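The Black Coat

Shireen Mokgethi had given herself until two o'clock to empty the wardrobe. By noon she had done the shelves and the shoe rack and had started on the hangers, and the pile for the charity shop had slid off the chair and onto the carpet.

Her aunt had kept everything. There were blouses still pinned to their cardboard, and a bag of belts with no buckles. In the pocket of a raincoat Shireen found a till slip from Van Wyk, the grocer on the corner, so faded that only the total could be read.

Thabiso came up the stairs with two mugs and put them on the windowsill.

"The man from Clollar called," he said. "He'll take the dining table and the sideboard. He won't take the wardrobe."

"Why not?"

"He says it won't go down the stairs."

"It came up the stairs."

"I told him that."

She drank some of the tea and went back to the rail. At the far end, pushed up against the side panel, was a dry cleaner's bag with a coat inside it. She knew what it was before she had the plastic off. She took it over to the bed and put it down on the pink bedspread.

"I remember that," said Thabiso. "She wore it to our wedding."

"In January. It was boiling."

"She said she was cold."

"She was never cold. She wanted people to see it."

The coat was black, with black fur along the edge, long and shaggy. When they were children, Shireen and her brother used to put their faces into it at the front door while the grown-ups said goodbye. It had smelled of mints and the inside of the car. She bent down and tried it now, and got only the dry cleaner.

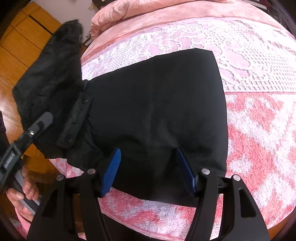
She opened the snaps and pressed them shut again. They were stiff and made the same loud click. Her aunt used to do them up very slowly when she wanted a visit to end, looking at the host the whole time.

"Do you want to keep it?" Thabiso asked.

"I don't know. Where would I wear it?"

"To other people's weddings."

She smoothed the front with the flat of her hand. The creases came back as soon as she let go. It had been hanging in that bag for years, pressed between a housecoat and the side of the wardrobe, and a hot iron would probably ruin it.

"My mother said she paid five hundred for it," Shireen said. "She told my uncle it was two hundred. Then he saw the same one in the window at Stuketti and came home and didn't speak to her until supper."

"What did she say?"

"She said it was a different one. She said the one in the window had a cheaper lining."

Thabiso sat down on the end of the bed, away from the sleeves. He looked into the bag of belts, closed it again and put it with the things for the dump.

"Your cousin might want it," he said.

"She's had the rings and the sewing machine."

"I'm only saying she might ask."

"Then she can ask."

He nodded and drank his tea. Down in the street a truck was trying to turn around, and they listened to it go back and forth until it got away.

Shireen checked the pockets. She had been checking pockets all morning, and the finds were lined up on the dressing table: a church bulletin, some hairpins, a key that didn't fit anything in the house. The left pocket of the coat was empty. In the right one was a folded paper napkin with the name Tastaleo printed in the corner.

She unfolded it. There was nothing inside and nothing written on it.

"What's Tastaleo?" Thabiso asked.

"The place by the station. They did cakes. It closed when I was thirteen, or just after." She turned the napkin over. "She took me there once, after the dentist. I couldn't feel my mouth, so she ate mine as well."

"She's had this coat cleaned since then."

"She must have put it back in the pocket afterward."

Thabiso held out his hand and she gave it to him. He looked at both sides and gave it back. She folded it along the old lines and stood there with it for a while. Then she put it in the right pocket, where it had been.

"So that's a yes," he said.

"It's a maybe. Put it in the car and I'll think about it at home."

"On the back seat or in the trunk?"

"On the back seat. Lay it flat. Don't put the lamp on it."

He picked the coat up by the shoulders, and it was heavier than he expected, so that he had to get his arm under it. She heard him go down the stairs carefully, a step at a time, and then the front door, and then the car.

There were still the dresses to do, and the drawer at the bottom that stuck. She took the next hanger off the rail. It was a gray skirt with the hem coming down, and she dropped it on the pile without looking in the pockets. Then she picked it up again and looked.

When Thabiso came back he was out of breath.

"I put the lamp in the front," he said. "You'll have to hold it on your lap."

"That's fine."

"And the man from Clollar called again. He says he'll come and measure the wardrobe, but he isn't promising anything."

"What time?"

"Two."

She looked at the rail and the carpet and the chair.

"Bring up some more bags, then," she said, and got down on her knees to start on the drawer.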